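**Kit sorting** is the household or club work of collecting sports clothes after use, checking them and preparing them for washing. The term is mostly used for team clothing such as shirts, shorts and socks. In the amateur clubs of Sullstead, one person usually takes the whole set home after a match.

## Method

The clothes are first divided by color. Red items are kept apart from white ones during the first washes, as new red dye can run. Items with both colors, for example red shorts with white trim, are washed in cold water with a color-catching sheet. Pockets are emptied, drawstrings are tied, and shorts with an inner lining are turned inside out.

A chair or a sofa is often used as a sorting place, because the pieces can be spread out at a good height. The handbook *Care of Club Clothing* by Dwayne Greenberg (Grodine, 400 pages) recommends a cushion with a smooth woven cover. It advises against leaving damp clothes on upholstery for more than 2 hours.

## Folding

Shorts are folded in half along the middle, so that the legs lie one on the other. The waistband is then folded down. The Chmielewska method, common in Zurnstead, adds a third fold and lets 5 pairs stand upright in a small drawer.

Crumpled red and white sportswear on a light gray cushion.

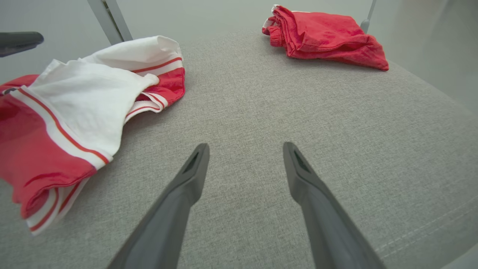 Can athletic shorts be ironed?

Most pairs do not need it, but a cool iron can be used on the reverse side if the care label permits. Printed numbers and elastic parts should be avoided.

## See also

- Laundry symbols
- Colorfastness
- Team uniform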